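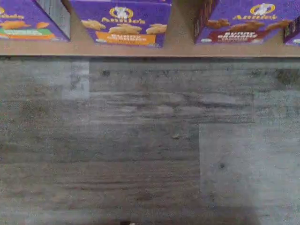

4.2 Preparing the shelf and work area

1. Press Stop on the Skutano controller and wait for the lamp to go out.
2. Face all cartons outward. Straighten any that are turned.
3. Keep the surface in front of the ledge clear. Tools go in the Lotden tray.
4. Set the arm speed to level 2 for the first cycle.
5. Step outside the marked line before you press Start.

CAUTION: Do not reach over the ledge while the arm has power.

Note: Log every stop under code 59. Changes to this section must be approved by Gayan Herath.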